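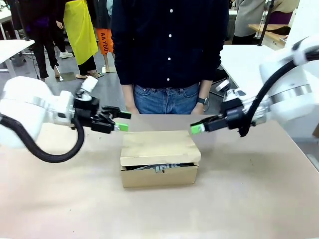

Citside to collect cardboard separately from other recycling

2025-02-22

Households in Citside will put out cardboard and paper on their own under a new recycling plan approved by the city this week. Cans, glass and plastic bottles will stay in the blue cart. Cardboard boxes, paper bags, wrapping paper without foil and office paper will go in a second container with a tan lid.

The change starts on 153 streets on the east side of the city. The rest of Citside will follow in stages once the first eight weeks are over. No date has been set for the later stages.

The city's sanitation department said the plan grew out of a review finished in January. That review found that too much of the cardboard picked up in Citside was reaching the sorting plant soaked with drink residue or mixed with broken glass. Buyers turned down some loads and paid less for others. Roughly 11 percent of the paper and cardboard collected last year ended up in the landfill, according to the review.

"We were paying to collect it, paying to sort it, and then paying to bury it," the department said in a written summary given to the city council before the vote. "Clean cardboard has a steady market. Dirty cardboard does not."

The council passed the plan after a public hearing that ran late into the evening. Most of the people who spoke supported collecting cardboard on its own, but several objected to a second cart. Residents of the older row houses near the canal said they already keep carts on the sidewalk and have no yard or alley to put another one in. The council amended the plan to let homes without outdoor storage use paper sacks or a tied bundle in place of the cart. Those homes have to register with the department first, by phone or at the front counter at city hall.

Apartment buildings with eight or more units are not part of the first stage. Their trash and recycling is handled under private contracts, and the city said it is still talking with building owners. Owners of smaller buildings will get one tan-lid cart for every two units.

The carts will be supplied by Olaniyan, a container company that already provides the city's blue carts. Delivery to the first streets is due to begin next month. Each cart will come with a printed card listing what goes in it and the collection schedule for that address. The city said people should hold on to the card, as the schedule on the east side will not match the one printed in the yearly calendar mailed out last fall.

Cardboard will be picked up every other week. Blue carts will move to the same schedule on the alternate weeks, so every home will still have one recycling pickup a week. Trash collection does not change.

Hauling will be done by Flisex, which holds the city's recycling contract. Flisex will assign two trucks to the cardboard route. The company said it does not plan to hire additional drivers for the first stage and will shift crews from the blue cart routes, which it expects to take less time once cardboard is out of the mix.

The contract change adds to the city's cost in the first year, mostly for the carts. The department told the council it expects to make up part of that through sales of cardboard, but it declined to put a figure on the savings. Prices for used cardboard go up and down with demand from paper mills, and the department said a forecast made now would not be worth much by summer.

One council member voted against the plan on those grounds, saying the city should have asked for bids on the whole recycling contract instead of amending the current one. The contract with Flisex has two years left to run.

Monthly collection fees will stay the same through the end of the year. The council will look at them again when it takes up next year's budget.

What goes in the new cart

The department has published a list of accepted items. Shipping boxes, cereal boxes, shoe boxes, egg cartons made of paper, paper tubes, newspapers, magazines, envelopes and grocery bags can all go in. Envelopes with plastic windows are fine. So are boxes with a normal amount of tape and labels still on them.

Boxes should be flattened. Crews will take a box that has not been flattened if it is inside the cart and the lid closes, but they will leave anything stacked beside the cart unless it is tied in a bundle. Bundles should be no bigger than the cart itself and light enough for one person to lift.

Foam blocks, air pillows, bubble wrap and plastic bags need to come out of boxes before they go in the cart. The city does not collect these items for recycling. A few grocery stores take clean plastic bags at the entrance, and the department keeps a list of them on its website.

Pizza boxes have been a sore point for years. The old rules banned them, and the blue cart stickers still show one with a line through it. Under the new rules, the clean top half of a pizza box can go in the tan-lid cart and the greasy bottom goes in the trash. A box with only a spot or two of grease can go in whole. Residents who compost at home can tear up the greasy part and add it to the pile.

Milk and juice cartons stay in the blue cart. They have a thin plastic layer that paper mills handling regular cardboard cannot use. Paper cups and frozen food boxes with a shiny coating belong in the trash.

Rain came up several times at the hearing. Damp cardboard is accepted, the department said, as long as it has been kept in the closed cart. Cardboard left out in the open through a storm may be refused if it has started to fall apart. Homes using sacks or bundles are asked to wait until the morning of collection to put them out when rain is expected. The pickup time on those streets will be no earlier than 8 a.m.

Warnings before fines

There will be no fines during the first stage. Crews will leave a tag on carts that hold the wrong items, with a box checked to show the problem. After a second tag, the cart may be left unemptied until the next scheduled pickup. City rules allow fines for repeated problems with recycling, but the department said it has not issued one to a household in years and has no plans to start.

The department will check a sample of carts before the first pickup and again at the end of the eight weeks. The results will go to the council along with the tonnage reports from Flisex. Council members asked for the figures to be broken down by street so they can see whether the sack and bundle option works as well as the carts do.

Small businesses

Stores and restaurants on the first 153 streets can join if they now use city carts. They will be limited to two tan-lid carts each. Businesses that need more space will have to arrange their own pickup, as they do now, or take cardboard to the transfer station, where there is no charge for loads brought in by car or pickup truck.

Tomorow, a secondhand clothing store on the east side that also ships orders, was among the businesses that wrote to the council in support. In its letter the store said boxes from deliveries fill its blue cart well before collection and the rest sit in a back hallway. It asked for weekly pickups. The city said every other week is the most it can offer for now, but that it would look at the question again after the first stage.

A group of merchants near the train station asked for a shared container behind the parking garage. The department said it would study the idea. A shared container there was removed after people from outside the area used it for old furniture and mattresses, and neighbors complained about the mess.

How to get ready

Residents on the first streets do not need to sign up for a cart. They should keep putting cardboard in the blue cart until the new one arrives and the start date on the card has passed. Anyone who has not received a cart by that date can call the sanitation department.

People who want a smaller cart can trade the standard size at no cost during the first stage. After that there will be a delivery charge of $11 for each exchange. Residents who have trouble moving a cart to the curb can ask for help at the door, the same service now offered for trash and blue carts. Those already signed up for that service will be added to the cardboard route automatically.

A map of the first stage is posted on the city website and at the public library. The department will hold an open house at the library before the first pickup, with sample carts in both sizes on display. The time will be printed on the card that comes with each cart.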